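Ticket: Note links open the wrong note from chapter 14 onward
Product: The Long Road East, e-book edition (Trirnidside Press, travel narratives series)
Reported by: Jalen Iwasaki
Reading app: Adbridge, desktop and tablet
Status: Closed, fixed in file version 2
Priority: Normal

Initial report

I bought the e-book from your site in November and am reading it for a discussion group at the Brandlow library. The text is a fourteenth-century pilgrim's account in 61 short chapters, with the translator's notes at the back. Each note marker in the text is a link to its note.

Up to chapter 13 the links work. In chapter 14, where the party waits for a ship, marker 5 is attached to the word for the harbor tax. Tapping it opens a note on the price of ship's biscuit, which is the note to the previous paragraph. Marker 6 opens the harbor tax note. The rest of the chapter goes on that way, and so do the chapters after it.

The number printed beside the note also doesn't match the marker I tapped. When I tap the return arrow I end up back at the marker I came from, so at first I assumed I had misread something.

Steps to reproduce:
Open the book in Adbridge.
Go to chapter 14, second page at default text size.
Tap marker 5.
Expected: note 5, harbor tax.
Result: note 4, ship's biscuit.

I deleted the book, downloaded it again and got the same result.

Support, 9:40 a.m.

Thank you for the report. Please confirm the following:
The file version. In Adbridge this is under Book Details, last line.
Whether pop-up notes are turned on.
Whether markers 1 through 4 of chapter 14 behave correctly.
Whether you see the same thing in any other reading app.

Reply from customer

File version is 1.
Pop-up notes were on. I turned them off and the link now jumps to the back of the book, but to the same wrong note.
Markers 1 through 4 are correct.
I borrowed a Chong reader from the library and loaded the file on it. Same result, marker 5 goes to note 4.

One more thing. Somewhere later in the book the gap gets bigger. In the chapter on the mountain monastery, marker 3 opens note 1. I have not found the exact place where it changes.

Support

Reproduced on our side in Adbridge and on a Chong reader. The same behavior in two unrelated apps points to the file. Passing this to production.

Until there is a corrected file, the notes can be read in order from the table of contents: Back Matter, then Notes to the Text, then the chapter heading. The printed numbers beside the notes are right. Only the link targets are wrong.

Production log, first entry

Checked the source. Markers restart at 1 in every chapter, as in the print edition, but the link IDs behind them don't. They are assigned in one run from the first chapter to the last: one run for the markers in the text, a second run for the entries in the notes file. The build then pairs them by position. If the two lists differ in length, every pair after the first difference is off.

Counted both lists. The notes list is longer than the marker list by two.

The first extra entry is in chapter 14. The translator's note 4 quotes a gloss by an earlier copyist, and the quotation was set as an indented paragraph. The conversion script took the indented paragraph for the start of a new note and gave it an ID of its own. It has no printed number, so it looks normal on the page.

Marker 5 therefore points to the second paragraph of note 4. This matches what the customer saw: the quotation is on biscuit prices, and the app opens the page with the rest of note 4 just above it.

The return arrow uses the same pairing in reverse, so it always comes back to the marker that was tapped. That is also why the automatic link check passed. The check confirms that every link has a target and a way back, and doesn't compare numbers.

Production log, second entry

Second extra entry found in chapter 40, note 2. Same pattern, an indented quotation, in this case four lines of verse from a hymn the narrator hears at the monastery. From marker 3 of that chapter the links are off by two positions. Marker 3 lands on what the file treats as a separate note but is the verse inside note 2. Marker 4 lands on the second half of it or on note 2 depending on the app, so please ignore my first attempt at a table for this chapter, which was drawn up from one device only.

Correction after rereading the IDs: at marker 3 the chapter 14 shift alone gives note 2, and the second shift moves it to the verse. The offset within chapter 40 is one position up to marker 2 and two positions from marker 4. The customer's "marker 3 opens note 1" is from the following chapter, where the offset is two throughout. The monastery episode runs across both chapters, so his description fits.

No further extra entries. The last two notes in chapter 61 have no marker pointing to them at all. These are the note on the date of the narrator's return and the note on the scribe's closing prayer.
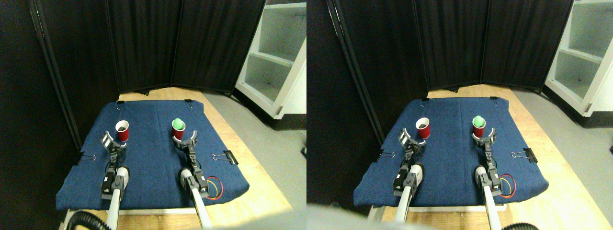
Does the paperback have the same problem with its notes?

The paperback notes are numbered correctly and match the text in every chapter. The fault came in when the typeset files were converted for the e-book, after the printed pages had been approved. Page references in the index are not affected either.

Production log, third entry

Fix applied in two parts.

In the source: both quotations are now tagged as block quotations inside their parent notes. They keep the same indent on the page.

In the build: a note ID is now made from the chapter number and the printed note number, and the marker ID is made the same way. A missing or extra note in one chapter can no longer move the links in another. The build stops with an error if a chapter has more notes than markers or the reverse.

Ran the new build on the whole book. It stopped once, in chapter 22, on a marker typed as a plain superscript with no link. The note is there, on the two spellings of the river name. Because the marker was never counted and the note had been left out of the numbered list by hand, the two errors had canceled out and nothing after it moved. Marker is now linked.

Tested by hand: all markers in chapters 13, 14, 15, 22, 39, 40, 41 and 61. Tested in Adbridge with pop-up notes on and off, and on the Chong reader. All open the matching note, and all return arrows go back to the right place.

Side effect: bookmarks placed inside the notes section in version 1 may open at the start of the chapter's notes in version 2. Bookmarks and highlights in the main text are kept.

Support

Version 2 of the file is now in your account. Adbridge does not replace a downloaded book on its own. To get the new file:
Connect to the internet and open your library in Adbridge.
Hold the cover, choose Remove Download. Do not choose Delete Book, as this also removes highlights.
Tap the cover to download again.
Check that the last line of Book Details says version 2.

For the Chong reader, delete the old file and copy the new one by cable. If the old and new files are both on the device, it goes on opening the old one.

Reply from customer

Downloaded. Book Details still says version 1.

Support

Please sign out of Adbridge, sign in again and repeat the download. The store record is refreshed at sign-in and can be out of date for a session that has been open a long time.

Reply from customer

That worked. Version 2 now shows. I went through chapters 14, 15, 40 and 41 and every note matches. The river name in 22 works too – I had never noticed there was a note there.

My highlights came through. I lost one bookmark in the notes to chapter 30, which you had warned about.

A separate question while this is open: the place names in the notes use the modern form, and those in the text use the narrator's. Is there a list that gives both? The group spent part of an evening working out that three of his towns were the same one.

Support

The list is in the back matter after the index, under Names of Places, sorted by the narrator's spelling. There is no reverse list by modern name in this edition. Searching for the modern name in the app will find the entry. The request for a reverse list has been passed to the series editor under a separate ticket.

Closing note

Cause: indented quotations in two notes converted as separate notes, link pairs assigned by position.
Resolution: source corrected, ID scheme changed, count check added to the build.
Affected: e-book file version 1 only, all stores.
Follow-up: rebuild the other titles in the series with the new check before the next file update. The two pilgrim itineraries come first, as both have verse in the notes.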